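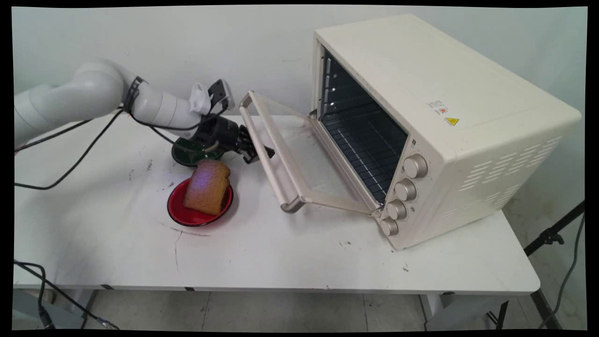 # The Town Hall That Came on Trucks

The last module came over the hill at Pallimlow just before sunrise, and half the village was out in coats to see it. I was too, with a paper cup of coffee going cold in my hand. I have watched plenty of buildings go up, and I have never seen people applaud a flatbed before!

Pallimlow lost its old hall to a burst main two winters ago. A conventional rebuild would have meant another two years of council meetings in the school gym, so the village went to Boiko, a modular builder that works out of a former cannery on the coast. Boiko's answer was 42 steel-framed units, finished indoors down to the light switches, then driven in and bolted together on site.

Irja Kemppainen designed the thing, and she is wonderful company on a cold morning. She walked me along the foundation pads in the half dark, pointing at bolts. "Every one of these has to be within 3 millimeters," she told me. "The crane driver can't fix it for you."

The crane driver that day was Nadiia Bilyk, and I could have watched her for a week. She lowers a room the way you would set down a sleeping cat. By lunch the whole ground floor was in and somebody had already found the staircase.

What I loved most is inside. Boxes joined to boxes can feel like a train, one narrow space after another. Kemppainen left out the long walls in the middle of the plan, so the main room runs clear across four units and seats 213 people under a pitched ceiling lined in spruce. You have to hunt for the seams (I found one, behind the coat racks). The acoustics are lovely too - a fiddle player tried them out while the electricians were still working, and they stopped to listen.

There are rough spots. The north entrance is mean and dark, and the ramp makes one more turn than it should. Daryna Kostiuk, who ran the site for Boiko, agrees about the ramp and has a drawing for a new one in her truck.

The first council meeting was held in April. It was about parking.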